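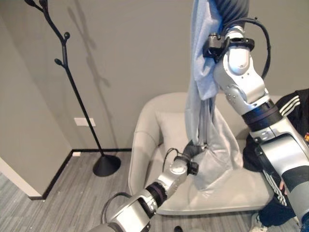
Giltach Armchair Cover – One Seat

The Giltach is a stretch slipcover for a standard upholstered armchair. It comes in two pieces, a body and a separate seat cushion cover, and goes on without tools. We stock it in seven colours: oat, slate, bottle green, navy, rust, charcoal and pale grey.

Will it fit my chair?

Measure across the back at its widest point, then across the front from the outside of one arm to the outside of the other. The Giltach fits chairs up to 111 cm wide. Chairs with wings, wooden arms or a recliner handle need the Magyar cover, listed separately.

If your chair has a fixed seat cushion, you can leave the cushion cover off and tuck the body straight into the gap. The foam tuck rods work either way.

What's in the pack

Body cover
Cushion cover with zip
6 foam tuck rods
2 elastic under-straps
Care card

Fabric

Polyester and elastane knit with a brushed face. It has a bit of weight to it and does not go see-through over a patterned chair, although piping and deep buttons will still show as ridges. The oat and pale grey are the lightest colours, so if your chair is dark underneath, order a swatch first. Swatches are free and you can have up to six.

The knit is not waterproof. Small spills should be blotted with a dry cloth before they soak through to the upholstery.

Putting it on

Find the care label, which is sewn into the back hem. Drop the body over the chair with the label at the rear and pull the front corners down over the arms. Push the slack into the crease behind the seat and down both sides, then press a tuck rod into each run. Clip the straps under the chair last. Most people find the second go neater than the first – wait until the cover has been sat on for an evening, then re-tuck it.

Washing

Cold machine wash, gentle cycle, zip closed. Wash darker colours on their own the first time. Line dry in the shade. Do not tumble dry, as heat shortens the elastane and the hem will ride up. A cool iron on the reverse is fine if you want the fold lines out.

Delivery and returns

Orders leave our Grereo warehouse within two working days. Unwashed covers can be returned within 17 days in the original bag. Swatches do not need to come back. We cannot take back covers with pet hair on them.

If a zip or seam fails in normal use, send us a photo and your order number and we will replace that piece. Cushion covers and tuck rods are also sold singly.

Goes with

Sarnon arm caps, pair – same knit, same colours
Sarnon footstool cover, round or square
Magyar wing chair cover
Magyar two-seat sofa cover

Rust is out of stock in the body cover until November. Cushion covers in rust are available now.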